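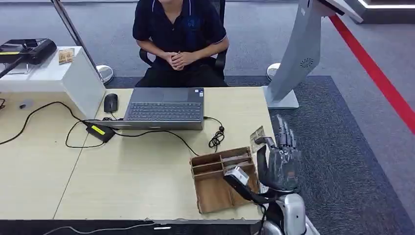
## 4. Setting up the shared desk

Right, by now you've got a desk and a chair, so let's get the laptop on and the clutter under control. I've done this for every desk on the Pettigrew floor and it goes quickest in this order.

1. Put the laptop in the middle of the desk and open it. Leave enough room beside it for the mouse – I'm a lefty and Roscoe Ruiz-Ortega isn't, so we swap ours over every time we change places.
2. Plug in the power adapter and lay it flat on the desk where you can see it. Ours has a yellow label, handy when you're hunting for the right one among a heap of black bricks!
3. Run the long cable out to the side of the desk. If there's slack, gather it in a loose loop next to the laptop.

 **Caution:** don't wind the cable tightly round the adapter. I did that for months and killed two of them.

4. Stand the cardboard organizer towards one end of the desk (ours is a bit scuffed at the front by now, but it still does the job). Small bits go in the compartments. Long-handled tools can rest across the top for a minute or two, but please put them away before you go home.
5. Set the chair height so your elbows clear the desk, then log in to Ridar and type in your desk number. Mine is 762.

**Note:** desks with a seam across the top are made up of panels. Try not to park the mouse right on the join, it drives you mad (well, it does me).

If Ridar won't take your desk number, ring Benito Palacios on extension 2804. He'll want the number off the adapter label as well, so have it in front of you before you call.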